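Plulness Community Help > Food and Labels > Sodium

Does rinsing canned beans take out enough salt to matter?

Erdal Keskin
Posted in November, 3 replies

My doctor wants me to cut back on sodium. My blood pressure was up at my last two visits and I would like to try food changes before pills. I don't eat chips, I gave up lunch meat years ago and I never put the salt shaker on the table. So I started reading labels and found that a lot of my salt was coming from canned beans.

I eat beans nearly every day. Chickpeas in salad, white beans in soup, kidney beans with rice. The brand I usually buy is Tokgöz, and the chickpeas say 569 mg of sodium per serving. The serving on the label is half a can. I eat the whole can over the course of a day, so that is more than 1,100 mg from one food that I thought was good for me.

My sister says to drain and rinse them and quit worrying. I have always drained them, but I never rinsed. What I want to know is:

Does rinsing do anything, or does the salt soak into the bean and stay there?

Is the number on the label for the beans with the liquid or without it?

Is it worth paying more for the low sodium cans? The Murnetti ones say 286 mg, but they cost almost twice as much here and the store in Henik doesn't always have them.

I know dried beans have next to no salt. I have tried cooking them and they came out hard in the middle, so please don't just say "use dried beans" unless you can tell me what I did wrong. I soaked them overnight and boiled them for an hour with a spoonful of vinegar and a can of tomatoes.

One more thing. My soups taste flat now that I've quit adding salt and bouillon. If anyone has an idea for that I'll take it.
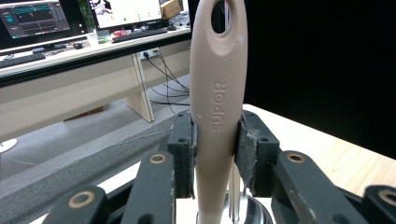 SUPOR utensil handle, beige

marlo_b

Rinse them. Everybody knows the salt is in the water. Dump the water and you're fine. My dad did this for years and his pressure is great now. He also walks a lot and quit drinking so I guess it could be that.

Don't buy the low sodium ones, it's the same beans with a different label and they charge you for it.

Corinne T.

I disagree with part of the reply before mine, so I'll take your points in order.

Rinsing does help. Some of the salt is in the liquid and some is in the bean. Draining gets rid of the liquid you can pour off, and rinsing gets rid of the thick film that is left clinging to the outside. What has moved into the bean mostly stays there. The figure I was given in a heart class at our clinic was that draining plus a good rinse can take off up to 40 percent. It will be less for some beans and some brands, so I wouldn't plan your whole day around that number. If I take it at face value, your 569 goes down to a bit over 340. That's still more than the Murnetti can before you rinse that one at all.

How you rinse matters a little. I tip the can into a colander and let it drain for a couple of minutes first. Then I run cold water over the beans and move them around with my hand until the foam stops. Then I let them drain again. Holding the can under the faucet with the lid half open and shaking it is not the same thing. I did that for a long time.

On the label: read the small print next to the serving size. Some cans give the number for beans and liquid together, and some give it for drained beans. If yours says "drained," then the draining has already been counted and you only get the extra from the rinse. I don't know which way Tokgöz does it. I can't get that brand where I live.

On the low sodium cans: it isn't only a different label. The sodium number has to reflect what is in the can, and 286 against 569 is a real gap. Check that both labels use the same serving size, though. I once compared two cans of black beans and picked the wrong one, and the whole difference was that one company called a third of a cup a serving. "No salt added" is a separate thing again and is often cheaper than "low sodium." Look for that wording on the bottom shelf, especially in the store brands. "Reduced sodium" only means less than the company's regular version, so a very salty product can carry it and still be salty.

If the price bothers you, use the low sodium ones for dishes where the beans are most of the meal, like your salad, and use the regular ones, rinsed, when it's half a can in a big pot.

Don't use the liquid from the can to thicken soup if you're counting. Mash some of the rinsed beans against the side of the pot instead. It does the same job.

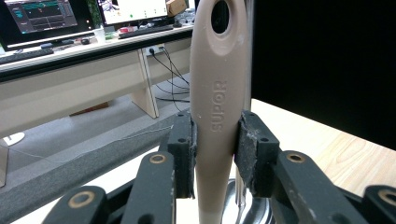 Kitchen utensil with SUPOR on the handle

And please tell your doctor what you are changing. If anyone suggests a salt substitute, ask before you buy it. Most of them are made with potassium, and that can be a problem with some kidney conditions and some blood pressure medicines.

Walt in the valley

Your dried beans were hard on account of the vinegar and the tomatoes. Acid keeps the skins from softening. Put both in at the end, after the beans are tender all the way through, and you'll have no trouble. Old beans do it too. If the bag has been in the cupboard for two years, throw it in the compost and get a new one.

What I do on a Tuesday, when I'm home all day:

Soak a pound of beans overnight in plenty of water. Pour that water off.

Cover with fresh water by a couple of inches. Add half an onion, a bay leaf and a few cloves of garlic. No salt.

Bring to a full boil for ten minutes, then turn it down low. Kidney beans need that hard boil, so don't skip it, and don't do kidney beans from raw in a slow cooker.

Start tasting after an hour. Chickpeas can take two. Eat three or four of them before you decide, one bean doesn't tell you much. Hard water makes it slower. Ours is bad and I add a small pinch of baking soda. That does put in some sodium, so keep it to a pinch or leave it out.

I get 7 small tubs for the freezer out of a batch of chickpeas and a batch of white beans together. Leave some room at the top of the tub. They keep for months and I put them in the soup frozen.

For the flat taste: brown your onions longer than you think you need to. Put in a squeeze of lemon right before you eat. Dried mushrooms are good, and so is a spoon of tomato paste fried in the oil before the water goes in (buy the kind with no salt, some of it has plenty). Black pepper, cumin, smoked paprika. Watch the mixed seasonings, the first thing on the list is usually salt. It took me three or four weeks to stop missing it, and now canned soup tastes like the ocean to me.

Erdal Keskin

Thank you all. I checked the can and it says "beans with liquid," so I will be rinsing from now on. The serving sizes on the two brands are the same. I also found a no salt added white bean on the bottom shelf like Corinne said, store brand, cheaper than what I was buying.

Walt, I had no idea about the vinegar. My mother always put it in, but she may have done it at the end. I have a bag of chickpeas soaking now. Do you soak yours in the refrigerator or out on the counter?

Walt in the valley

Counter in winter, refrigerator in summer.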